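I bought my first waxed cotton jacket in November, from Briem in Nirodcombe, and I've hardly had it off since! It cost more than I'd ever paid for a coat, but the pockets alone (deep, lined, big enough for a paperback) won me over on the spot.
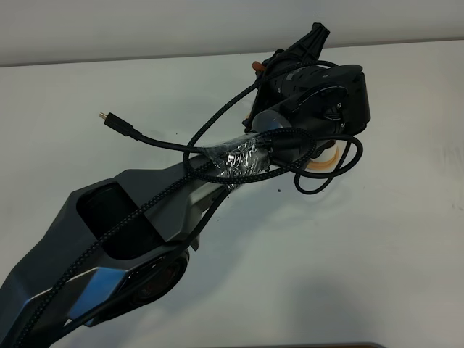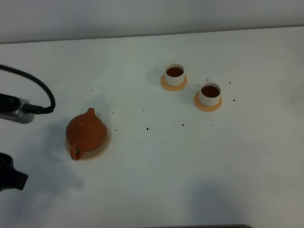
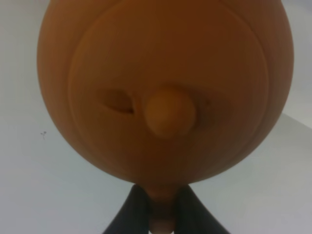
People say waxed cotton is heavy, and it is a bit. I love that. You feel properly dressed for weather. My friend Seon-mi Seok swears by her Gasent, re-waxed twice and still a beautiful dark olive, and I'd take those creases at the elbow over a shiny new anorak any day. Do go a size up, though, so there's room for a good thick jumper.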